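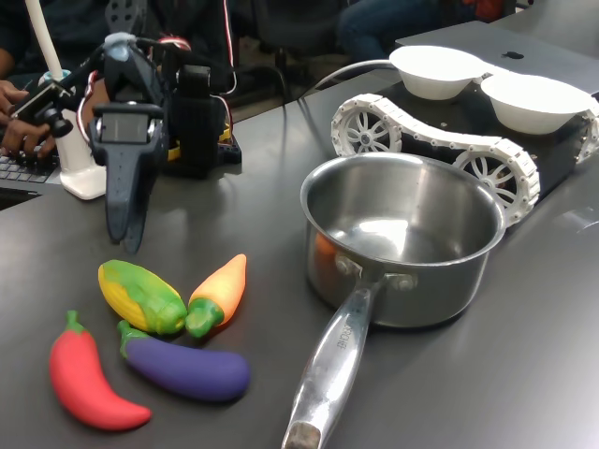 Érica Pacheco

Keeping fruit and vegetables longer at home

Most of what gets thrown out of a home kitchen is fresh produce, and most of it spoils from being kept in the wrong place. I ran the produce room at Powell for 9 years, and these are the habits I brought home.

Do not wash anything until you are ready to use it. Water left in the folds of lettuce or around the stem of a pepper starts rot fast. If a bag comes home wet from the store's misters, tip it out onto a towel and let it dry before it goes in the fridge.

Keep apples away from greens. Apples, ripe bananas and melons give off ethylene gas, and broccoli and cucumbers next to them turn yellow. If you have two crisper drawers, use one for fruit and one for vegetables. Set the vent on the vegetable drawer to closed (high humidity) and the fruit drawer to open.

Onions and potatoes both like the dark, but store them apart. Potatoes sprout sooner beside onions. A paper bag with the top folded over is fine for either one. Keep potatoes out of the fridge if you plan to fry or roast them – they brown too quickly and taste sweet.

Carrots, beets and radishes: twist off the tops the day you buy them. The leaves keep pulling water from the root. Limp carrots come back after an hour or two in cold water.

Herbs. Parsley and cilantro stand in a glass with an inch of water, in the fridge, with a loose bag over the leaves. Basil gets the same glass but stays on the counter. Change the water when it clouds.

Tomatoes sit on the counter, stem side down, until ripe. After that a few days in the fridge will not hurt them. Take them out well before dinner.

Mushrooms go in paper, never in a sealed plastic bag.

Berries are the hard ones. Pick out any with mold as soon as you open the box, line the box with a paper towel and eat them first. For freezing, wash them, dry them fully and spread them on a tray so they freeze apart, then bag them.

Citrus lasts about a week on the counter and several weeks in the drawer. Grate the zest before you juice a lemon and freeze it in a small jar.

Lastly, buy less in April and May, when stored apples and squash are at the end of their season and will not hold long at home whatever you do.

Next page: drying herbs and chili peppers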